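Cómo calibrar la batería de una tableta y prolongar su vida útil

Actualizado el 29 de septiembre de 2024
Autor: Vilhjálmur Ladefoged - Revisión técnica: Tomoyo Imai

El indicador de carga de una tableta es una estimación. El sistema la calcula a partir del voltaje de la celda y de la corriente medida en cada ciclo. Con el uso, esa estimación se desvía: el equipo se apaga cuando aún muestra un 15 % o permanece largo tiempo en el 100 % antes de empezar a bajar. La calibración corrige la lectura, pero no recupera capacidad perdida.

El procedimiento es válido para tabletas con batería de iones de litio no extraíble. Se ha comprobado en una Firkine y en una Diltirum; los nombres de los menús pueden variar según el fabricante.

Requisitos previos

- Cargador y cable originales, o equivalentes en voltaje y corriente.
- Copia de seguridad reciente de los datos.
- Sistema actualizado. Algunas versiones modifican la gestión de energía y obligan a repetir el proceso.
- Una superficie rígida y ventilada. No debe cargarse la tableta sobre mantas ni cojines.

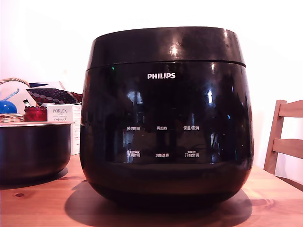
Paso 1. Comprobar el consumo

Abra Ajustes > Batería > Uso por aplicación. Si una sola aplicación concentra la mayor parte del consumo, el problema no es de calibración. Fuerce su cierre, restrinja su actividad en segundo plano y observe el equipo durante una jornada. Compruebe también el brillo automático y la sincronización de cuentas.

Paso 2. Descargar el equipo

Desactive el ahorro de energía y utilice la tableta con normalidad hasta que se apague. La reproducción de vídeo local con la pantalla encendida produce una descarga bastante uniforme. No utilice aplicaciones de prueba de esfuerzo - elevan la temperatura de la celda y falsean la lectura.
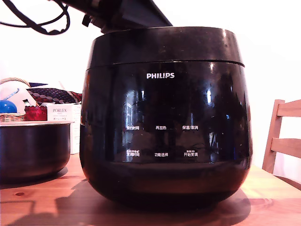
Una vez apagada, deje la tableta en reposo 2 horas antes de conectarla. El voltaje de la celda sube ligeramente al cesar el consumo y conviene que se estabilice. Aproveche la pausa para limpiar la pantalla y la carcasa con un paño de microfibra seco. Los acabados en negro brillante, como el de una arrocera Philips o el de muchos marcos de tableta, reflejan la luz igual que un espejo oscuro y delatan cualquier marca, así que evite el papel de cocina y los limpiadores abrasivos.

Paso 3. Cargar sin interrupciones

Conecte el cargador con el equipo apagado y espere a que indique el 100 %. No lo encienda durante la carga. Alcanzado ese valor, manténgalo conectado otros 15 minutos, desconéctelo y enciéndalo.

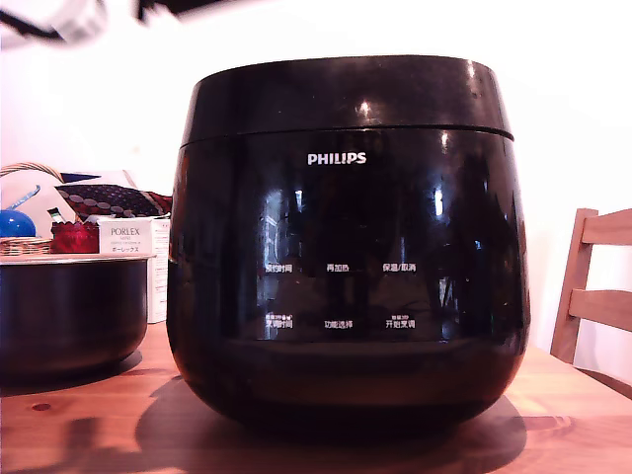

Arrocera Philips negra sobre una mesa de madera.

Paso 4. Verificar el resultado

Anote el porcentaje cada 10 minutos durante un uso continuo. El descenso debe ser gradual. Si persisten saltos bruscos, repita los pasos 2 y 3 una sola vez. Un segundo fallo apunta a una celda degradada.

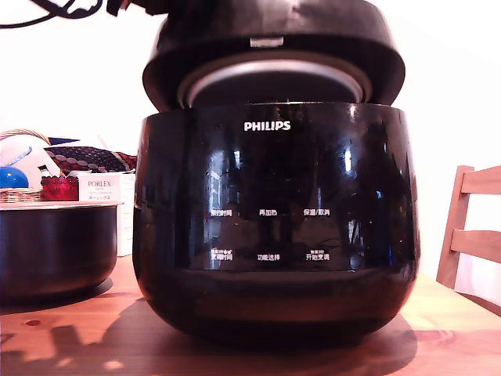 En ese caso, consulte el estado de la batería en el menú de diagnóstico, si el fabricante lo ofrece, y solicite la sustitución a un servicio autorizado. No intente abrir la carcasa: la celda suele ir adherida al chasis y una perforación puede provocar un incendio. Si observa abombamiento, apague el equipo y no vuelva a cargarlo.

Frecuencia recomendada

La descarga completa desgasta la celda. Repita la calibración únicamente cuando la lectura resulte errónea. Para el uso diario son preferibles las cargas parciales, y para un almacenamiento prolongado conviene dejar la batería a media carga, con el equipo apagado y en un lugar fresco.

Artículo relacionado: Diagnóstico de puertos de carga, por Haziq Rondonuwu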